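Switching to the Early Shift

I moved to the early shift in July, after three years on evenings. Start time is 5:30, which means the alarm goes at 4:15. A few people have asked how it's going, so I'm writing it down once.

The drive

I take the Prestunwood road in and there is almost no traffic. The lights by the feed store blink yellow until six. In the evening the same trip used to take twice as long, mostly sitting behind trucks. I listen to the farm report, though I don't farm.

Food has been harder to sort out. I can't eat at 4:15. I tried oatmeal in a jar, then toast in the car, and settled on a boiled egg and a banana at first break. Lunch is at 9:45, and it still feels odd to eat chili then. Shona Mahuika has worked earlies for years and has her big meal at two, when she gets home. I've started doing the same. 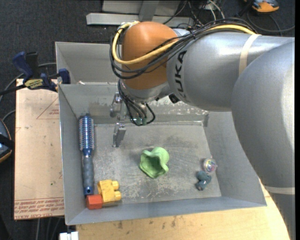
Sleep

I'm in bed by 8:30, or that's the plan. The bedroom faces west, so in summer the sun was still on the wall. I bought blackout curtains and hung them with a few inches of overlap – the first pair was too narrow and had to go back. Weekends are the weak spot. If I stay up on Friday, I pay for it until Tuesday.

I do like having the afternoons. I've been to the dentist and repainted the back steps.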